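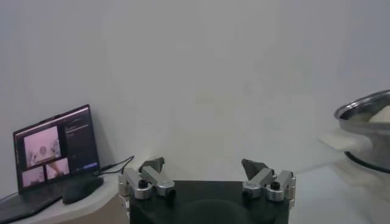 Is a white worktop any good as a place to use a laptop all day?

It's fine for most people, provided the top is deep enough to rest your forearms on and you raise the screen for anything longer than an hour or so. Glare is more of a nuisance than marks, and marks mostly come off with washing-up liquid and a soft cloth.

Laltomley Home Forum > Kitchens and Worktops > White top, pale wall, laptop on it all day

saltmarsh_jen
Hello all, I've been reading this board since we moved and have finally made myself an account. We have a long run of white worktop against a pale greyish-white wall, and my laptop has slowly migrated there from the dining table and now lives at the left-hand end, turned in a little so I can see it while I'm doing other things. I do love it. The light is lovely and I can get up and put the kettle on without feeling I've left work. But by mid-afternoon my eyes feel as if they've been out in the snow, and I've started wondering whether it's all that white. I keep everything on the dark setting, which I thought was meant to be kinder. Would you change the wall, change the top, or just move me back to the dining table? The budget is small and my husband is of the opinion that it looks very nice as it is.

old_tiller
Welcome Jen! Lovely first post. I'd put my money on the dark setting before I blamed the wall. A dark screen with a big bright wall behind it makes your eyes work hard going from one to the other, and I had precisely this in our back kitchen at Prustevport, where I do the accounts for the allotment (small sums, many receipts). I switched to the light setting in the daytime and kept the dark for evenings and it was like having new glasses. Costs you nothing and you can put it back if you hate it.

brambleandco
I'm going to disagree with tiller, with great affection. I can't bear a light screen in a light room, I feel as though I'm being interrogated. What did it for us was the wall. We had a brilliant white and went over it in Kunberg's chalky grey-green, only the stretch behind where I sit, and the difference by three in the afternoon was enormous. You do need two coats and you do need to be fussy about the edges where it meets the worktop, but it was a weekend's job and most of that was me looking for the masking tape.

old_tiller
Fair enough, and I won't fall out over it, but Jen says the wall looks very nice! I'd be sorry to see her paint a wall that didn't need it when there's a button to try first.

pocketful_of_pegs
Can I put in a word about height? Kitchen worktops are made for standing at and chopping on. If you're on a bar stool with your feet dangling and your chin on your chest looking down at a laptop, you'll have a headache by teatime whatever colour anything is. I stood at mine for 16 months before I gave in and bought a separate keyboard, and then I propped the laptop on two cookery books I never open, and I could have wept for the months I'd wasted. Jen, are you standing or sitting?

saltmarsh_jen
Bit of both! Standing in the mornings when I'm full of good intentions, and then perched on a stool that was here when we came. It has no back. I do look down at the screen, now you mention it, and I tip it quite a long way back to make up for that.

pocketful_of_pegs
Well, a tipped-back screen catches every light in the ceiling, so that's your glare as well I should think. Raise it up, bring it more upright and see how you feel on Friday.

Vasilis Vasić
I fitted worktops for a living until my knees objected, so forgive a long answer. Please don't replace the top on account of glare. The surface matters more than the colour - a gloss white will bounce a window straight into your face, and a matt white hardly will. Hold a spoon an inch above it in daylight, and if you can see a clear spoon looking back at you, it's gloss. A desk mat under your hands takes care of most of it. I had a customer pay 2,325 pounds for a new white top from Matić when her old one was perfectly sound, and she put a mat on the new one within the month. A very nice top, mind you.

Two more things. Watch the little rubber feet on the laptop, as some of them leave a grey ring if they never get moved. And if you have a sink anywhere along the run, keep a good arm's length between it and the charger.

brambleandco
The grey rings! I had those. Bicarb paste and patience.

Vasilis Vasić
Patience yes, bicarb I would be careful with on anything shiny. It's a mild abrasive and you'll dull a patch, and then you'll see the patch every time the sun comes round. Washing-up liquid, warm water, and if that fails leave a damp cloth on it while you have your lunch.

brambleandco
Mine is matt and it came up beautifully, so I'm standing by the bicarb for matt tops.

Vasilis Vasić
For matt I will meet you halfway.

saltmarsh_jen
What kind people you are. I've done the spoon and I can see the spoon, and a good deal of my own nose, so gloss it is. So far I've got the laptop up on a bread bin, an old keyboard out of the loft and the screen much more upright. I tried tiller's light setting for a morning and I'm undecided - better for reading, worse for video calls, where I look like a boiled egg. I've ordered a cork mat for 11 pounds and I'll leave the wall alone until it comes. Bramble, what was the name of the grey-green, just in case?

brambleandco
I'll look on the tin tonight, it's under the stairs behind the hoover. Do a test patch at the laptop end first and live with it for a week, it goes quite blue on a dull day.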